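Marnard Offshore — Maintenance Planner for the Galex gas platform

Permanent position, based in Momalville with trips offshore
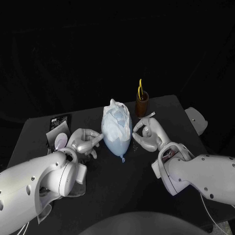 A pale blue balloon, partly wrapped in white material, between two white robot arms.

Marnard operates the Galex platform and the subsea pipeline which brings the gas to our terminal at Tunstall. We are looking for a maintenance planner to join the operations support team in Momalville. The position is new and comes from the growth of the work on the older part of the platform.

What you will do

You will prepare the weekly and the 90-day maintenance plans for the platform. You will check that spare parts, permits and people are ready before a job goes offshore, and you will agree the order of the work with the offshore supervisors. The bed space on Galex is limited, so a large part of the job is to decide what can wait and what cannot.

The next planned shutdown is in August. It contains more than 500 work orders, and the new planner will take over a part of them from the first week. You will also keep the records for the compressor and the export valves in good order — at present they are in two systems, and we want to have them in one.

You will go offshore for short visits, normally four in a year. The rest of the time you work in the office, with one day per week from home if you wish.

What we ask from you

At least three years in maintenance planning, in oil and gas or in another process industry. A technical education, mechanical or electrical. Good written English, because the handover notes are read by both shifts. You must be able to pass the offshore medical. If your survival training is out of date, we pay for the new course.

Experience with gas compression is useful but it is not a condition.

What we offer

A permanent contract, pension, private health cover and an allowance for each night offshore. We help with the cost of moving to Momalville if you live far away.

How to apply

Please send your CV and a short letter to Denise Bunting, Operations Support, Marnard, Momalville. In the letter, tell us about one shutdown or large job which you have planned and what you would do differently today. Interviews are held in Momalville or by video call. We answer all applicants.

Last updated: 8 June 2024

Comments

pipefitter_t: Is the offshore rotation open to contractors also, or only staff?

Denise Bunting: This one is for staff only. Contractor positions for the shutdown go through the Tunstall office.

Karsten: Sent my letter this morning. Is the survival course before the start date or after?

Denise Bunting: After. We book it in your first month.

Contact | © Marnard | Back to top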